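Giving up the allotment

I handed the key back in July, after 27 months on the waiting list and a good deal less than that on the plot itself. Several people have asked why, and I've given a different answer each time, so I thought I would write it down properly.

The plot was number 177, at the far end of the Skirell Lane site, past the water trough and next to the railway fence. It had been empty for two seasons before I got it. The letter said "some clearance required".
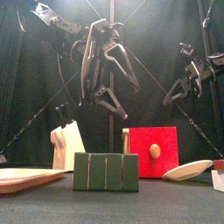
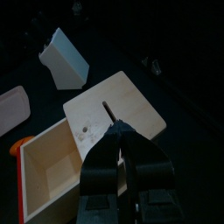 What I had not reckoned with was the bindweed. I knew the name and I knew people complained about it, but I had only ever gardened in pots. I dug the first bed over in March, pulled out every white root I could find and felt pleased with myself. By the middle of May it was back through the onions. I dug it again. A piece of root as long as a fingernail is enough to start a new plant, and digging mostly makes more pieces.

Karabo Botha has the plot two along and has been there for years. He told me on my first morning to cover the lot with cardboard and do nothing until the following spring. I didn't want to do nothing. I had waited a long time and I had bought seed potatoes. He was right, of course, and he was decent enough not to mention it again.

The potatoes did all right. I'll say that for them. I grew Charlotte and a row of something floury whose label blew away, and we ate them until October. The broad beans got blackfly, which I dealt with by pinching out the tops, and after that they cropped well. The courgettes were courgettes. The carrots never came up at all, either sowing, and I still don't know if that was slugs or the soil, which sets like brick at that end once it has been dry for a week.

The real trouble was distance. On the map Skirell Lane is not far from us, but the 201 bus goes round by the hospital and only runs once an hour after 6 in the evening. I don't drive. In a dry spell I needed to be there every other day with a watering can, and the trough was usually low by the time I arrived. I would get off the bus at half past five, water for forty minutes, pull up some bindweed and stand at the stop again with a bag of wet lettuce. In June I did this four times in one week and noticed that I was dreading the fifth.

There is a hosepipe ban written into the tenancy, by the way, so check yours if you are thinking of signing one. Ours also had a rule about sheds (no bigger than six feet by four, no windows facing the path) and one about bonfires that seemed to change every year.

I thought about giving up half. You can do that, they split the plots down the middle and put a peg in. But half a plot is the same bus ride.

So it went to Hamdia Mersha, who was next on the list and lives close enough to walk. I met her at the gate to hand over and showed her which beds had been covered and which had not. I left her the cardboard, the two water butts and the rhubarb, which was there before me and will be there after both of us. She asked about the bindweed and I told her what Karabo had told me. She has put in leeks anyway.

At home I have gone back to pots. There are tomatoes against the kitchen wall, three sorts of mint kept well apart, and a trough of salad leaves that I can water in my slippers. It doesn't feed us to any great extent - but I look at it every day, and I can't say I did that with number 177.

If anyone local wants a decent border fork, long handle, hardly bent, leave a comment. I also have a lot of netting.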